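Courses > Textile Basics > Handout 2: Cotton Terry

Terry cloth is woven from two sets of lengthwise yarns. The ground yarns are held tight. The pile yarns run slack and form the loops.
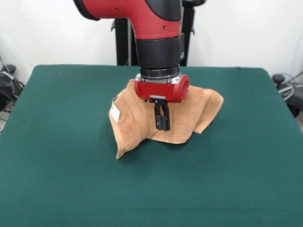

Fig. 1. Tan towel, crumpled.

Weigh your swatch dry, soak it 21 minutes, drain, weigh again. 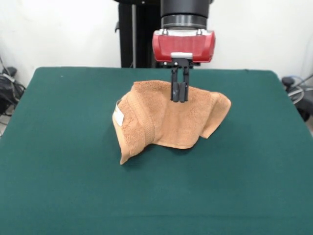
Fig. 2. Terry towel partly lifted.

Record both weights in grams.

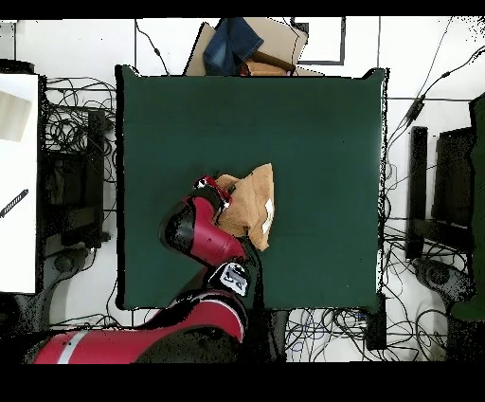 Labels give fiber content and care. Read yours before cutting. On the tan cloth the tag is small and white, at the edge.

Comments (2)

Is the Messina swatch prewashed?

Mine took up 200 percent.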